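How Do You Look After a Robot That Folds Shirts?

Gistport Kids Science Pages
6/8/20

Folding a shirt is easy for you (even if you don't love doing it!). For a robot it's really tricky. Cloth flops, slides and bunches up, and it never lands the same way twice. So a folding robot needs to be in great shape, and that takes a lot of care from people.

Let's visit a workcell. That's the name for the little space where a robot does its job, with walls at the sides and back, a table in the middle and everything it needs within reach. The one at the Gistport workshop is called Grullau, and it has 2 arms that work as a team.

Start at the bottom

Each arm is bolted to a strong metal plate along the front of the table. Those bolts matter a lot! If one is loose, the arm wobbles, and a tiny wobble at the bottom turns into a big one at the gripper. Try it with a long ruler. Hold one end, wiggle your hand just a little and watch the other end swing.

The bolts get checked every 5 days with a wrench. In March the crew found one that had worked itself loose, and Grullau had been missing its shirts by the width of a pencil.

Follow the purple cables

A robot arm has cables running along it, a bit like the nerves in your own arm. On Grullau they're purple, which makes them easy to spot. Look at how they hang in loops. The arm has to bend and stretch, and a cable pulled tight could snap or pop out of its plug. Too much loop is bad too, for it can catch on things. Getting it just right takes patience!
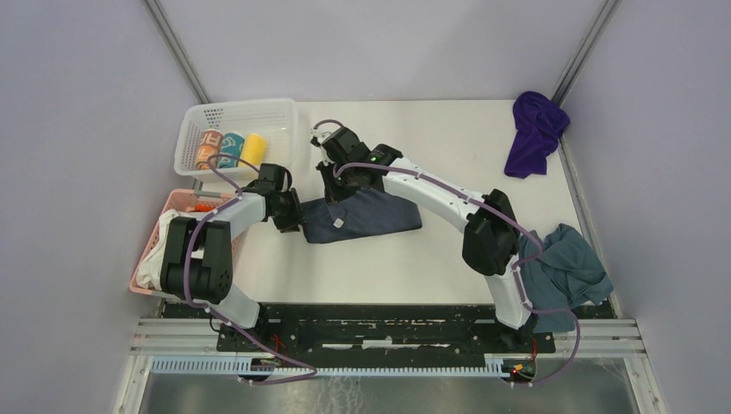

Time for a test fold

After the checks comes the fun part. A dark blue shirt goes on the table under the grippers, and the arms get to work. Grullau has done 2,402 test folds so far, and the crew writes every one down in a notebook. A good fold gets a star. A bad fold gets a note about what went wrong, like "sleeve slipped" or "grabbed the table."

Wipe those fingers

Shirts leave fluff behind, and fluff makes grippers slippery. The crew switches the power off first, every single time, and then wipes the gripper tips with a soft cloth. You can see the same kind of fluff at home in the lint trap of a clothes dryer. Ask a grown-up to show you!

Words to know

Gripper: the robot's "hand"
Link: a stiff part of the arm, between two joints
Joint: a place where the arm bends, like your elbow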